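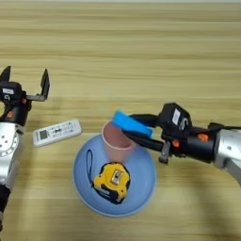
Kwadwo Akpalu wanted to know, when we passed the draft of this ad around, whether we were hiring a person to run the arms or a person to apologize to them. Fair question. The pay is the same for both.

Bench Operator, Robot Cell (2 openings)
Lerkurus, Drorholm site

We sort and pack mixed household goods for other companies. Until April it was all done by hand. Now part of the floor has two-armed cells, and the job has changed more than the brochure promised. There is less lifting and a lot more watching. People who used to go home with sore shoulders now go home with opinions about grippers.

What you'd do:
Set out cups, brushes, tape measures, remote controls and whatever else the order calls for
Guide the arms through a new task until they can repeat it
Step in when they can't, and write down what happened in words the next shift can read
Spend 15 hours a week at the hand-packing benches, which still outpace the cells on anything floppy

What we're after: steady hands, patience and a willingness to say "stop" out loud. No coding. Warehouse, kitchen or sewing work counts as experience. So does raising toddlers.

The week is 40 hours, days only, with 3 weeks of paid training. Everyone on the old packing line was offered a place in the cells first. Most took it, a few preferred cardboard, and they still have their benches. Pick rates for the cells are posted on the wall - yours are not.

To apply, send a page about yourself to Meenakshi Nadar at the Drorholm front office, or drop it off by hand. Cover letters are optional and will be read by a human, usually over lunch. Applications close 2025-05-23. Finalists spend a paid morning on the floor before either side decides anything.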